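Ticket: Arm stops short of the bin during open day demo
Site: Trondelville workshop, demo table by the main entrance
Opened by: Trevor Bloxham
Priority: Normal (please, before the next visit in March)
Status: Resolved, one item left open
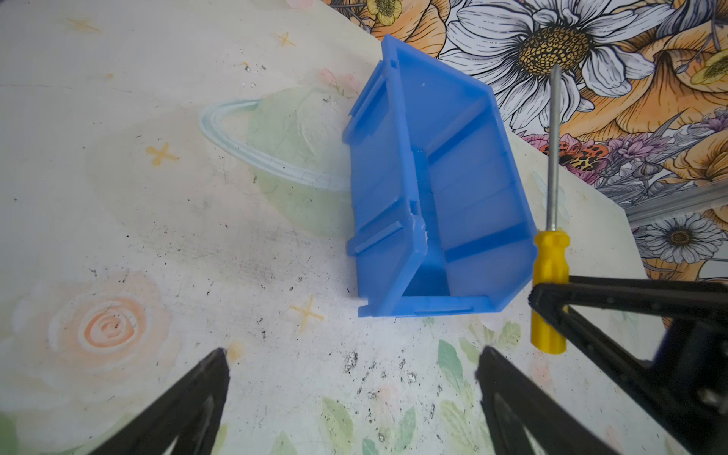 Wrist camera view, blue bin on its side and the yellow-handled screwdriver beside it.

Original report

Hello all, and thank you again for lending us the arm for the open day. People loved it, and I have had more kind notes about that one table than about everything else we put out put together. I am writing because we had a fault that came and went through the afternoon, and I would like to get to the bottom of it before the school visit in March.

The demo is the simple one from the Ackroyd handout. A visitor puts a tool down on the painted table, the arm picks it up, and it drops it in a blue parts bin. We had it going nicely all morning. After lunch it began stopping partway down toward the tool, waiting a moment, and then going back to its home position with the message "Approach not completed" on the tablet. Press Start again and sometimes it would go through perfectly well, and sometimes it would stop in the same way. It did this mostly with the screwdriver. I don't remember it doing it with the tape measure at all, though I was talking to visitors a good part of the time and may have missed one.

Things I tried on the day, in order:
– Restarted the Stekar program from the tablet. No change.
– Powered the controller off, waited a couple of minutes, powered it back on. Good for two runs, then the same message.
– Wiped the camera window with the cloth from the case. No change that I could tell.
– Swapped the tablet for the spare. No change.

I have put a still from the wrist camera at the top of the ticket. The log file from the afternoon is attached as well. Please tell me if you need the morning one too.

Trevor

Reply from Destau support

Hi Trevor, so glad the day went well, and thank you for writing it all out in order – it saves us a great deal of going back and forth. I've been through your log and I have a few thoughts, and then a few questions for you.

The log shows the arm stopping with the same code each time, and it's the code for the speed and reach check. In plain words, the program works out how far the gripper will travel to get to the tool, compares that with the limit you have set, and gives up if the number is too big. Your limit is set to 100 percent, the standard value. The stopped runs ask for 105. So the arm isn't failing to see the tool. It sees it, plans a move, and then turns its own plan down.

The tall narrow tools are the ones most likely to bring this on. In your still the screwdriver is very nearly upright, with the tip up and the handle low down next to the front edge of the bin, and for a tool in that position the program tries to come in from the side. That makes for a longer path than coming straight down on something flat like your tape measure. The bin lying over on its side with the opening toward the tool makes the program swing wider still, as it treats the whole bin as something to keep away from.

Could you let me know the following when you have a minute?

1. Was the bin standing up during the morning runs?
2. Has anybody changed the home position since we set it up with you?
3. Is the table in the same spot as on the setup day?

Reply from Trevor Bloxham

Good questions, and I am a bit embarrassed by the third one. We slid the table toward the doors at lunch so that a wheelchair user could get around the far side, and it never went back. I would guess it moved by some 2 inches, certainly no more than that, and it did not cross my mind that so little would matter. The home position has not been touched.

As for the bin, it was standing up in the morning, yes. One of the children asked whether the arm could still find it lying down, and it was such a nice question that we left it to her to arrange things for the next few goes.

Reply from Destau support

What a good question from her! The answer is that it can, as long as the table is where the arm believes it is. Please try this:

Put the table back on the floor marks.
Open Stekar, go to Setup, and run Check Table. Follow the prompts through to the green tick.
Leave the limit at 100. Please don't raise it to get around the message, tempting as it is.
Run the demo with the bin upright, then on its side, using the screwdriver both times.

Reply from Trevor Bloxham

Done this morning before we opened up. Check Table asked for one correction and then gave me the tick. I ran the screwdriver with the bin standing and again with the bin tipped over, and kept at it until my coffee was cold. Not one stop.

I have put fresh tape on the floor and a note on the table leg. Happy for you to mark this resolved.

Still open: Trevor has asked for a larger-print copy of the Ackroyd handout for the March visit. Passed to the documents desk.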